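Household Layouts and Sorting
Handout for Unit 4: Marking out a work surface
Instructor: Eckhard Kleinschmidt
Revised 25 January 2019

Reading for this unit: the Prosser chapter on storage and reach, and Bo-ram Na's notes on kitchen counters (course reader, copy at the desk in Room 1620).

Why we mark the surface

A table with no marks on it gets used from the middle out. Things are set down wherever there is space, and after a few minutes the knife is under a towel and the cups are at someone's elbow. Tape lines give each item a place to go back to. They also let two people talk about the same spot without pointing.

Kraft paper and blue painter's tape are enough. Cover the table first, then tape. Press the paper flat with your forearm and overlap the sheets where one is too short. Some creasing is normal and does not affect the work. Lines don't have to be perfectly straight – you are dividing space, and a line that leans a little still divides it.
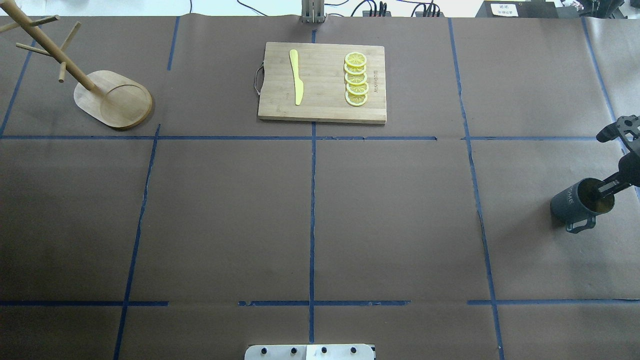 Keep the items you are not using along the far edge and leave the near sections open for work. A cutting board counts as one item together with whatever is on it. If you move the board, the knife and the slices move with it. Play food is fine for class and saves cleaning up. Lemon slices are good practice because they can be laid overlapping in a column, which takes much less room than spreading them out.

Terms

Section: any area with tape on its sides.
Home: the section where an item starts and ends.
Carrier: an item that holds others, such as a board, tray or plate.

Exercise

Work in pairs. Set out your items, with at least one carrier. One partner sketches the layout on paper and labels each home. The other clears the table completely, then resets it from the sketch alone. Compare, correct the sketch, and trade roles.

Hand in both sketches with your names and section letters. Tape and paper are in the cabinet in Room 3052. Please return partial rolls.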